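A chopstick holder is an open-topped container in which chopsticks are stored upright between meals. It differs from a chopstick rest, which supports a single pair beside the bowl during the meal, and from a chopstick case, a closed box for carrying one pair. Holders are kept on the table, on the worktop or on a wall hook near the sink.

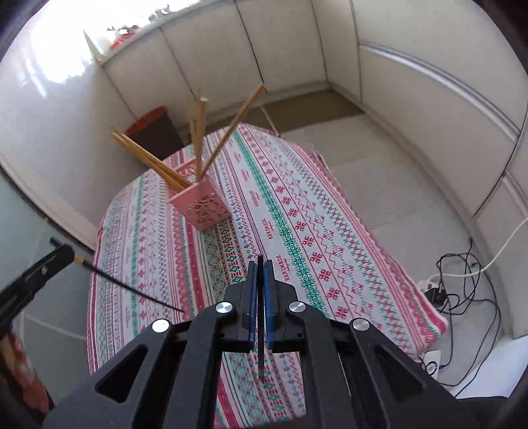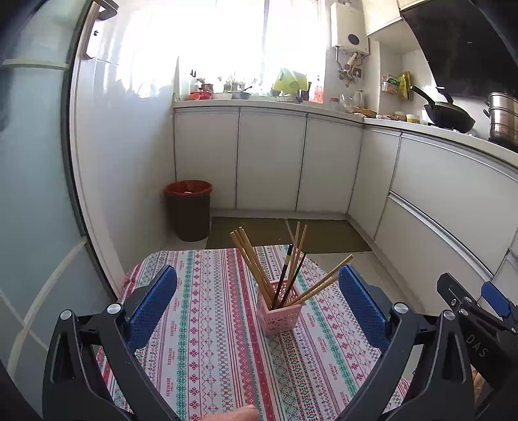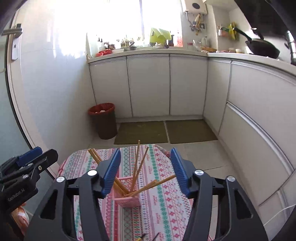

Pink openwork holder with chopsticks, on a patterned tablecloth.

Form and dimensions

Most table holders are square, rectangular or round in plan and a little more than half the height of the sticks they contain. A lower wall lets the sticks fan outwards, so that they occupy a good deal more space at the top than at the foot. A higher wall keeps them closer to vertical but makes short sticks harder to pick out. Some patterns are divided into two or more cells, the smaller being used for spoons.

The walls may be solid or pierced. Openwork types, with a lattice or cut-out pattern, admit air along much of the length of the stick and weigh less than solid ones of the same size. They are also more easily tipped over when unevenly loaded. Wall-mounted types avoid this fault.

Materials

Plastic is the usual material for inexpensive holders. It is light, takes colour well and may be moulded with fine piercing. Stainless steel wire, glazed stoneware and bamboo are also used. Stoneware is the most stable but is normally solid-walled and must be emptied often. Bamboo holders are liable to darken at the base where water collects.

Drainage

Wooden chopsticks absorb water at the tips and should be dried before storage. Where they are put away damp, the base of the holder needs holes or raised ribs, and a saucer or tray beneath it. On a cloth-covered table a holder with a pierced base should be used only for dry sticks — or stood on a plate. Opinion differs on whether the tips should point up or down. Tips upward dry faster; tips downward are kept from handling.

Loading

Holders are commonly filled with loose sticks, and pairs are matched by hand when the table is laid. In households that keep sticks of more than one colour or length, matching is simpler if each kind is placed in its own cell. A holder should not be packed tightly, as the inner sticks then dry slowly.

Cleaning

The holder is emptied and washed in warm water with detergent. A narrow bottle brush is suited to the corners and to lattice work, where grease and dust gather. It is left inverted until dry.

See also: chopstick rest; cutlery drainer; spoon jar.

Text: Zoriana Kobzar. Last revised July 31, 2020.

Shared 104 times · 3 comments

Contact the editors | © Griltis Household Reference | Back to top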